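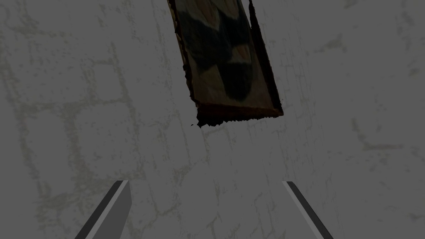
Fig. 2. Wrist view in simulation: two fingers, dark patterned panel, gray surface.

Bastville Shared Workshop, Build Notes, 7/13/21

Before your arm goes near the bench, it picks up the panel in the simulator. The bench cost us money.

The panel is still out of reach in the figure. Your script should stop there and check its angle, which is tilted, as it will be in life. Ragged edges make poor grip targets, so aim for the middle.

Run 1000 attempts overnight. My first Ukano build managed 151 and I told people it was a pilot study. Bring your logs.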